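Push-Button Sorting Cell: Notes and Data for the Budget Request

README, third revision
Maintained by Jacinto Medrano, Urkolard panel shop

What is in this folder

The folder holds the wrist camera pictures, the trial log, the two vendor quotes and my cost sheet for the proposed sorting cell. It was put together for the November equipment review. Anyone who wants to argue for or against the purchase should start with the log. The quotes come later, and the Cotberg brochure can wait until last.

I was asked to be neutral. I have tried, but you should know I walked into this thinking we could get the same result with better bins and a label printer, and I still lean that way.

Files

trial_log.csv — one row per pick attempt, 927 rows
stills/ — wrist camera pictures, one per attempt, same number as the row
quotes/ — Cotberg (arm and gripper), Cifuentes (trays, fixtures, installation)
costs.ods — my sheet, with the vendor assumptions on one tab and mine on another
notes.txt — operator remarks, unedited, spelling included

Columns in trial_log.csv

attempt: row number
part: operator's name for the part, free text
start: tray or table
result: ok, drop, miss, stopped
helped: yes if a person moved the part or the tray before the pick
comment: whatever the operator felt like writing

Please look at the "helped" column before quoting any success rate from this file. The summary slide that went out in the spring left it off. A pick where someone walked over and turned the switch to face the right way is a pick we paid two machines for, one of them on an hourly wage.

The parts

Cotberg's demonstration used identical buttons, evenly spaced. Our returns from the field don't come in like that. We get long bodies and short ones, mushroom heads, contact blocks still attached, and whatever angle they landed at. I asked for the trials to be run on mixed parts on a bare gray surface with a plain tray, and most of the log is that.

The two silver-headed switches in the green tray point opposite ways, one with its orange block at the bottom and the other with it at the top. A sorting program has to cope with both, and so does the quote. The red mushroom button and the assembly with the blue and black contact block are lying off to the right, outside the tray.

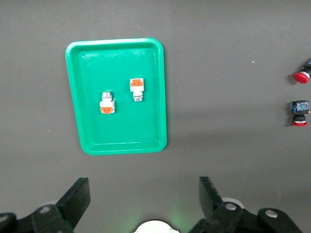
What the quotes leave out

1. Fingers. Cotberg prices one pair. The black flat-tipped fingers used in the trials are the standard ones, and I have seen no written promise that they suit every part we handle. A second pair with a different tip is extra, and so is the time to swap them.

2. Trays. Cifuentes wants us to buy 100 molded trays with pockets. Pockets fix the orientation problem by having a person put each switch in the right way around. At that point the person could drop it in the correct bin and go on to the next one.

3. Vision license. The first year is included. I asked on a Tuesday for the second-year price in writing and got a phone call back — no number, plenty of enthusiasm. Until there is a number I have left the cell blank and marked it red. Don't fill it in with a guess.

4. Floor space. The drawing fits the cell between the crimp bench and the wall. It doesn't show the door to the crimp bench cabinet, which opens that way.

5. Training. The Cotberg quote covers 2 people. We run more than one shift and people take vacations.

Payback

The vendor sheet says the cell pays for itself in 11 months. That figure assumes a full queue on every shift and nobody standing by. Our queue is full after a big customer shutdown and thin the rest of the year. Change those two cells in costs.ods and watch what happens to the total. I'd like someone other than me to check the formula, especially someone who wants the machine.

Known problems with the data

The "part" column has at least three spellings of mushroom. Operators used "miss" and "drop" differently until we agreed on a rule partway through, so early rows are not comparable with late ones. Cycle times were not logged. Lighting was left as it was.

Before anyone signs

Ask for a rental. Nidar, down the road, rents arms by the month, and a month with our own returns would tell us more than another demonstration. I have put the rental on its own line in the cost sheet. Corrections go to me, in writing, with the row number.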